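Workshop Tips: Looking After a Small Telescope at Home

Updated 07/02/2019 | Filed under: Workshop, Space at Home | 3,674 views

Most small telescopes spend nearly all their lives in a closet, a garage or the corner of a spare room. How they are kept there matters more than how often they are used. These tips are for refractors and small reflectors of the kind people buy to look at the Moon and planets. Large truss scopes are covered on the Osstead page.

Storage

Keep the tube level, or with the open end tipped slightly down. A garage is fine if it is dry and you don't cut wood in it. A basement is usually worse than a garage. Leave the dust caps on, but if the scope came in from a cold night, put it in the room with the caps off and let it sit until morning before you close it up.

A shower cap fits over the front of most tubes if the original cap is lost. Use a new one.

Put silica gel packs in the eyepiece case and dry them out when the indicator beads change color. Check the pack for the oven temperature, as the paper ones scorch.

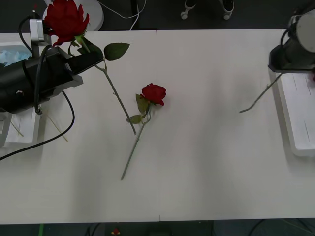 Artificial red roses on a white tabletop.

Dust

Leave it alone for as long as you can stand it. A dusty mirror works nearly as well as a clean one, and bad cleaning does damage that dust never will. If you shine a flashlight down the tube, any mirror will look terrible. Don't judge it that way.

When you do have to act, start with a rubber bulb blower. I use a Flotlow, the larger size. Canned air can spit propellant onto the glass and leave a stain. After the blower, use a soft camel hair brush with no pressure, lifting it at the end of each stroke.

Eyepieces get dirty faster than anything else because of eyelashes. Put a drop of lens fluid on a cotton swab, never on the glass itself, and work from the center out. Change swabs often. Do not take an eyepiece apart to get at a speck inside it. I did this once with a 19 mm and spent an evening working out which way around the middle lens went.

Mounts and tripods

Stiff motion on a mount is usually old grease. Wipe out what you can reach with a rag and a little mineral spirits, let it dry, and put back a thin film of lithium grease. Keep the spirits well away from the optics and from plastic parts. Farquharson mounts from the older run have a nylon washer under the azimuth plate, so note the order as you take it apart. A muffin tin is good for holding the bolts.

Tighten tripod leg bolts at the start of each season. They work loose in the car. If the tripod shakes, hang a gallon jug of water from the center, close to the ground, and don't extend the legs all the way.

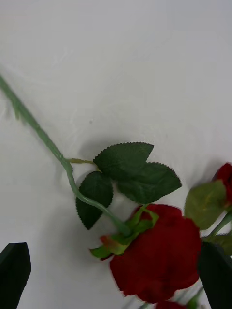
Can I use window cleaner on a telescope lens?
Keep window cleaner off it. Many brands contain ammonia, and some lens coatings don't hold up to it. Use fluid sold for camera or telescope lenses, or plain distilled water with one drop of dish soap, then a rinse of distilled water.

Finder scopes and batteries

Line up the finder in daylight on something far off, such as a chimney or a power pole. Never do it anywhere near the Sun. Mark the screws with a dab of nail polish once it is right, and you will see at a glance if one has moved.

Red dot finders get left on. Take the battery out after every session and tape it to the bracket. The Fandum holder has a lid that cracks in cold weather, and a wide rubber band does the same job.

Power

Small scopes are sold with big numbers on the box. On an average night 200 power is plenty, and a lower power gives a brighter, steadier view. To find what you have, divide the focal length of the telescope by the focal length of the eyepiece. Write the results on masking tape and stick them to the caps.
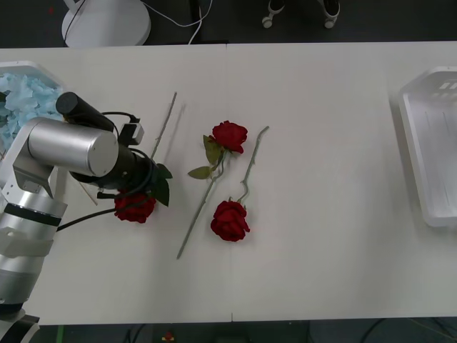
Three artificial red roses on a white table.

Watching satellites

For space station passes, leave the telescope inside. It moves too fast to follow by hand, and a lawn chair and binoculars do better. Look up the pass time for your own town and be outside five minutes early. In January, put a piece of old carpet under your feet.

Next in this section: making a dew shield from a camping mat.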